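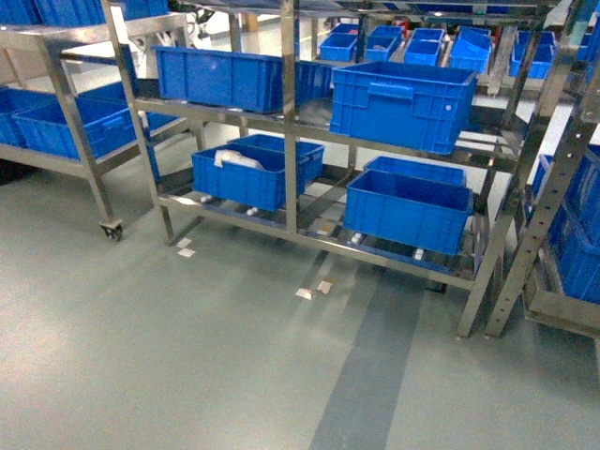

**Omgate packing room refit: progress report to the Gundeck Fund**

Reporting period: April to 2026-08-22

## 1. Status

The refit is on programme. Storage and floor works are finished. Labelling and the written cleaning schedule are in hand. The wash area has not been started and remains in the final stage, as agreed in the grant letter.

## 2. Work completed

**Floor.** The old tiles were lifted and replaced with a pale grey-green epoxy finish. One section near the door was relaid after the first coat failed to bond. The contractor, Gajewski, carried out the second coat at no charge.

**Racking.** Timber shelving has been withdrawn from the room. Its replacement is stainless steel racking in square-section tube, with open shelf levels so that crates can be reached without unstacking. The lower shelf is set a short distance above the floor. This is lower than we would have liked, and a long-handled flat mop has been bought for cleaning underneath.

**Crates.** Cardboard trays are no longer used for produce. All stock now moves in blue plastic crates, supplied by Ilar. The order was for 454 crates, of which 11 were returned with split rims and have been replaced. More than one size is in use. The larger crates project slightly at the front of the shelf. Staff have asked whether a deeper shelf could be fitted; a price has been requested.

**Wheeled racks.** Steel racks on black casters now carry crates between the packing room and the cold store. Two casters were found to bind on the door threshold and a ramp strip has been fitted.

## 3. Working practice

Crates are returned to the racks empty, open side up, with the large ones on the right. White plastic liners are to be removed before a crate goes back on the shelf. Compliance is uneven: liners are still found in crates on the lower level, and the end-of-shift check has been amended to include them. A lidded bin for used liners will be placed beside the racks.

Crates standing behind others on the lower shelf are the last to be taken and therefore the least often washed. Front and rear crates will be rotated weekly from the start of the next period.

## 4. Expenditure

Spending on racking and crates is within budget. The only unplanned item is £1,282 for levelling the floor before coating, met from contingency. No transfer between budget headings is requested.

## 5. Next period

- Shelf labels, one per crate position
- Cleaning schedule issued and displayed
- Price for deeper shelves reviewed
- Drainage survey for the wash area

The drainage survey is booked and will take six working days. The wash area layout will be sent to the Fund for approval once the survey results have been received.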